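Search this site... Go

Collecting handheld grasp demos with a wrist fisheye: how we do it at Borkora

Updated 2/1/19

I promised in August that I'd write up our collection method properly, and then I spent the rest of the year using it instead. So this is the tutorial I wish I'd had when I started on Tustach, our little project on learning table-top pick and place from wrist views alone. No overhead camera, no depth, no markers. Just whatever the wide lens at the wrist can see, plus the finger positions.

You'll want a wrist camera with a proper fisheye, a recorder (we use Onsri, our in-house logger, but anything that timestamps will do), a table, and a few things to pick up.

Step 1. Lay out the table

Start sparse. I know it's tempting to dump everything out for variety, but your first sessions are for finding bugs, and bugs are easier to spot with one object and one bin. Our bin goes near an end of the table and the target goes out on bare wood, well away from it. Don't fuss over glare from the overhead lights. We tried diffusers once and the policy fell to bits the minute we took them away, so now the shiny patches stay in the data.

Leave the background alone too! Chairs, monitors, somebody's sleeve — the lens picks up all of it, and the network has to learn to ignore it sooner or later. 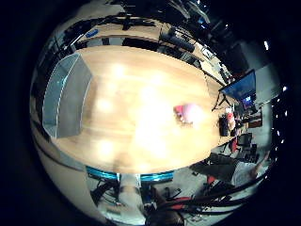 Step 2. Check what the lens sees when the wrist rolls

This one cost me a whole batch. I'd checked the view with the hand pointing politely downward and called it good. Then I went through the recordings and found that as soon as the wrist rolled over, the target slid out to the rim, where it's a few squashed pixels and not much use to anyone.

So before you record, roll the wrist slowly through its full range and grab stills as you go. Look for three things: whether the bin is still in view, how much of the picture your own fingers and palm are eating up, and where the target ends up. A target right out at the rim is okay for a moment. If it sits there for more than 14 consecutive stills, I change the approach path. 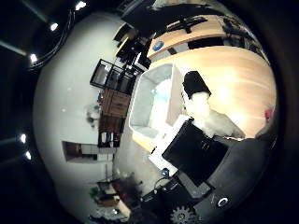 Step 3. Add soft objects

Rigid things teach the hand to close to a known width. Plush things don't have one, and I think that's where the method earns its keep. Put the toy close to the wrist for some episodes and farther off for others, so the colour of it sometimes takes up a good chunk of the view and sometimes hardly any.

Keep the resting pose messy. Drop the toy, don't place it.

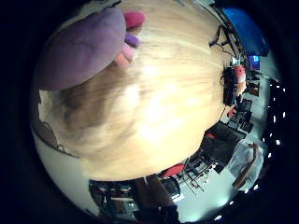

Purple plush at upper left, with its three toes toward the open table.

We record 400 episodes per object, in sets of 100 with a break between sets (your arm will thank you). Between sets I shift the table setup a bit.

Step 4. Keep the blurry ones

My first instinct was to bin every episode with out-of-focus stuff in it. Please don't. Close to the lens everything goes soft, and close to the lens is exactly where grasping happens. I ran the training both ways in Koseck, our training code, and keeping the blurry episodes gave us up to 14 more successful grasps per 100 on the soft objects. Hardly any difference on the rigid ones, mind you.

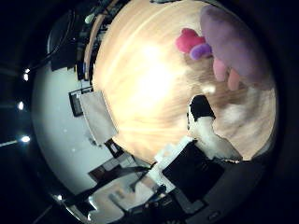 Close-range view: soft focus near the lens, glare left in.

What I do throw out is anything with dropped timestamps, plus episodes where the finger log and the video disagree. Onsri flags the first kind. The second you'll have to catch by eye, so make a coffee and scrub through at double speed.

Step 5. Train without unwarping

Feed the round picture in as it is, black border and all. We used to flatten it first and lost most of the edge, and the edge is how the policy keeps track of the bin. I haven't tested this with a narrower lens, so if yours is less curvy than ours, try both before you commit.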